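가구 전시장 Bramska 방문기: 작업대 상판을 보러 가다

작업실에 놓을 책상 상판을 바꾸려고 한참 알아보다가 Bramska 전시장에 다녀왔다. 방문일은 2020-07-08이고, 오전에 들어가서 점심 전에 나왔다. 원래는 4월에 가려고 했는데 그때는 전시장이 예약을 받지 않아서 미뤄 두었던 일이다.

전시장은 Mungate 지구의 창고 건물을 고쳐서 쓰고 있다. 정문에서 보면 간판이 작아서 지나치기 쉽다. 나도 한 번 지나쳤다가 돌아왔다. 주차는 건물 뒤편에 할 수 있고, 관람객용 자리가 17면이라고 안내판에 적혀 있다. 내가 도착했을 때는 절반쯤 비어 있었다. 버스를 타고 가면 정류장에서 내려 큰길을 따라 8분을 걸어야 한다. 그늘이 없는 길이라 여름에는 차를 가지고 가는 편이 낫다.

입장료는 없다. 입구에서 예약 번호를 확인하고 실내화로 갈아 신는다. 가방은 메고 들어가도 되지만 큰 짐은 보관함에 넣어야 한다. 1층은 완제품 가구, 2층은 상판과 다리를 따로 고르는 공간이다. 나는 완제품에는 관심이 없어서 바로 2층으로 올라갔다. 계단이 좁은 편이고 승강기는 화물용과 같이 쓴다.

2층은 상판을 색 계열별로 나누어 놓았다. 나무 무늬가 제일 많고, 그다음이 흰색과 회색이다. 검은색은 두 종류뿐이었다. 벽에는 손바닥만 한 견본이 걸려 있고, 가운데 쪽에는 실제 크기의 상판이 다리에 올라가 있다. 견본만 보고 고르면 실패하기 쉽다. 작은 조각에서는 진해 보이던 색이 넓은 면으로 펼쳐 놓으면 훨씬 밝게 보이는 경우가 있었고, 반대의 경우도 있었다.

내가 찾던 것은 무광 회색이다. 지금 쓰는 책상은 광택이 있는 흰색인데, 스탠드를 켜면 불빛이 그대로 비쳐서 눈이 피곤하다. 색종이나 나무 조각처럼 작은 것을 펼쳐 놓고 작업할 때가 많아서 바탕색이 차분한 쪽이 좋겠다고 생각했다. Kaimal 계열의 숯색 상판이 그 조건에 제일 가까웠다. 무늬가 없고 표면이 매끈하다. 빛이 정면으로 닿는 쪽은 조금 밝게 뜨지만 번들거리지는 않는다. 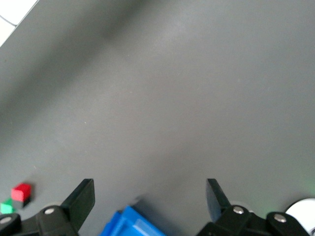 단점도 있다. 짙은 색이라서 밝은 먼지가 잘 보인다. 흰색 책상을 쓸 때는 며칠을 그냥 두어도 티가 나지 않았는데, 숯색은 그렇게 쓰기 어려울 것 같다. 직원에게 물어보니 마른 천으로 한 번 닦고 필요하면 물기를 꼭 짠 천으로 다시 닦으라고 했다. 광택제는 바르지 말라고 했다. 손자국은 손바닥으로 눌러 보고 확인했는데, 옆에서 비스듬히 보면 조금 남고 정면에서는 거의 보이지 않았다.

빨강이나 초록 같은 원색은 이 바탕 위에서 아주 또렷하다. 작은 큐브 정도의 물건도 바로 눈에 들어온다. 아이와 함께 쓰는 책상이라면 블록이나 말 같은 것을 잃어버릴 일이 줄어들 것 같다. 반대로 검은 나사나 짙은 색 연필심은 찾기가 힘들 것이다. 나는 검은 부품을 다룰 일이 별로 없어서 크게 문제가 되지 않는다.

비교 대상으로 Falmont 계열의 밝은 회색도 보았다. 먼지는 덜 보이는데 표면에 오돌토돌한 결이 있어서 종이를 대고 글씨를 쓰면 결이 느껴진다. 직접 써 보라고 연필과 종이를 놓아 둔 점은 좋았다. 글씨를 쓸 일이 많은 사람은 꼭 한 번 써 보고 고르는 것이 좋다. 화면에서 사진으로 볼 때는 알 수 없는 부분이다.

조명은 아쉬웠다. 천장등의 위치 때문에 상판 위로 그림자가 길게 지는 자리가 있고, 같은 판인데도 이쪽과 저쪽의 색이 다르게 보인다. 바닥이 흰 타일인 자리에서는 짙은 상판이 실제보다 더 어둡게 느껴지기도 한다. 우리 집 작업실은 바닥이 갈색 마루라서 느낌이 다를 것이다. 견본을 창가로 가져가서 다시 보았더니 판단하기가 한결 쉬웠다. 견본은 벽에서 떼어 들고 다녀도 되고, 다 본 뒤에는 입구 옆 바구니에 넣으면 된다.

다리는 높이가 고정된 것과 조절되는 것이 있다. 앉아서만 쓸 생각이라 고정된 쪽을 보았다. 상판을 손으로 눌러 흔들어 보니 가운데 보강대가 있는 제품이 확실히 덜 흔들렸다. 보강대가 무릎에 닿는지는 의자를 끌어다 앉아 보고 확인했다. 내 키에서는 닿지 않았다. 전시용 의자 높이가 집에 있는 것과 다르니 평소에 쓰는 의자의 높이를 재어 가면 도움이 된다.

상담은 번호표를 뽑고 기다린다. 원하는 치수를 말하면 그 자리에서 견적서를 뽑아 준다. 내 견적서 번호는 1628인데, 전화로 주문할 때 이 번호만 말하면 된다고 한다. 모서리는 직각과 둥근 것 중에서 고를 수 있고, 전선 구멍은 주문할 때 위치를 정해야 한다. 나중에 따로 뚫어 주지는 않는다고 하니 콘센트 위치를 미리 재어 두어야 한다. 나는 재어 가지 않아서 그 칸을 비워 두고 왔다.

배송은 주문이 확정된 뒤 2주가 걸리고, 쓰던 책상의 수거는 따로 신청해야 한다. 엘리베이터가 없는 건물은 추가 비용이 있다고 견적서 아래쪽에 작은 글씨로 적혀 있다.

숯색 견본을 하나 빌려 와서 지금 책상 위에 올려 두었다. 낮과 밤에 각각 어떻게 보이는지 며칠 더 보고, 콘센트 위치를 잰 다음 주문할 생각이다.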